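A visit to the carpet mill in Omdale

November 8, 2019

I work in the purchasing office of a company that manages student housing, and for many years I have ordered floor covering only from a catalog. So when Macarena Esteban from the Suter mill wrote that they would open the factory to customers for one day, I answered the same morning. My colleague Korkor Sarpong came with me. She takes care of the cleaning contracts, and she had many more complaints about carpet than I had.

The mill is in Omdale, at the end of the bus line, behind a paper warehouse. You enter through a small door and not through the big gate, which we learned after walking along the whole fence. Inside we received coffee, ear plugs and a yellow vest, and we were put in the group for tiles. The other group went to see broadloom, the wide carpet that comes on rolls.

From yarn to tile

The first hall is for yarn. It was much louder than I expected, even with the ear plugs. The cones stand on tall racks, and from every cone the yarn goes through a thin plastic tube to the tufting machine. Ms. Esteban explained that one rack holds 1,391 cones when it is full, and that one empty cone can make a line through the whole piece. A worker walks along the rack all day and ties new yarn to old.

The tufting machine pushes the yarn through a backing with a long row of needles. On this day it made a loop carpet in two colors, green and beige, for a hotel customer. I asked why the loops are not cut, as in our older buildings. She said that loops recover better under chairs, but if one loop is caught by something sharp it can run like a stocking. Korkor wrote this down and underlined it.

After tufting comes the heavy backing, and then a press cuts the tiles. The cutting I could watch for an hour. The waste from the borders falls on a belt and goes back to the people who make the backing.

Why stripes are popular

Upstairs there is a meeting room where they show how the patterns look when they are laid. A plain gray floor shows every spot and every small difference between one production and the next. A floor with streaks of several grays is more forgiving, and you also see less of the line where two tiles meet.

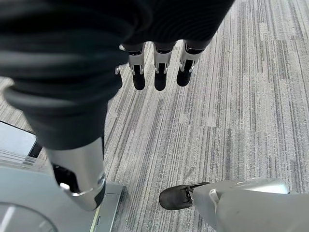 Most customers now choose this kind for offices and corridors, Ms. Esteban said, and the mill sells very few plain tiles outside of schools. The direction is also a question. On the back of each tile there is an arrow, and if all arrows point the same way the stripes continue through the room. If every second tile is turned, you get a chessboard. I had always believed that the chessboard was a different product, and I am sure that I paid more for it once.

Korkor asked about coffee with milk, our biggest problem. The answer was cold water, a white cloth, and pressing without rubbing. For an old stain it is better to lift the tile and put a spare one there. They advise keeping 2 boxes from the same production for each floor of a building. We keep none, so this was a little painful to hear.

The test room

The last part of the visit was the one I liked most. In the test room there is a drum with a heavy metal ball with rubber feet, called the Kadau drum in the house, and a piece of carpet is fixed inside it. The drum turns for 1,000 rounds and then the sample is compared with a new one under a lamp. Next to it stands a chair on castors with a weight on the seat, which moves in circles on a round sample. We saw samples from our own supplier's line, Sangkhawat, before and after the chair. The dark color kept its look well, but the light one was flat in the middle.

I also learned that the light from a window at one side makes stripes look much stronger than the light from the ceiling. One should therefore put a sample on the floor of the real room, and look at it in the morning and again in the evening.
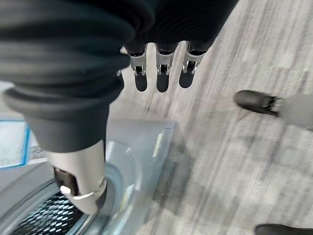
Practical information

The mill opens for customers twice a year, and the next visit is planned for August. You must register by e-mail, and closed shoes are required. The tour has many stairs - ask at the door for the elevator if you need it. Lunch was soup and bread, and it was included.

In the factory shop they sell tiles from finished orders. I bought a box in dark blue for my hallway at home, and it was heavy to carry to bus 292.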